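Minutes of the furniture and rooms meeting, 9/18/20

Burgi Bachmann took the minutes. The minutes from May were read and approved with one correction: the chair order was placed with Gaillard, not Tralo.

1. Tables in the reading room

The tops were discussed at length. Members who sit near the window say the glare makes it hard to read in the afternoon. Two people asked for a darker stain. Others thought the brown is dark enough already and that the finish is the problem. Burgi passed around a sample card from Vorent with a matte oil on it. A can costs $30 and the tops would need sanding first.

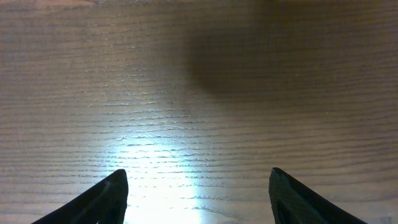 Tabletop with light reflecting off the wood grain.

It was agreed to try the matte oil on one table before deciding on the rest. Burgi will order one can. The budget for the whole job is set at $500 — anything above that comes back to the meeting.

A blind for the window was also raised. Nurnon quoted $1,000 installed. The meeting felt this was too much and put it off until the oil has been tried.

2. Felt pads and coasters

The felt pads under the chairs are coming off again. A box of 200 will be bought, the nail-on kind this time. Coasters were suggested and there was no objection. Cups without a coaster should stay on the side counter.

3. Cleaning

Damp cloth only on the tables, wiped along the grain. No spray polish until the test table is done. A note will go up by the sink.

4. Other business

The key to the supply closet is still missing. Burgi will have a new one cut.

The meeting closed after item 4. Next meeting to be set by email.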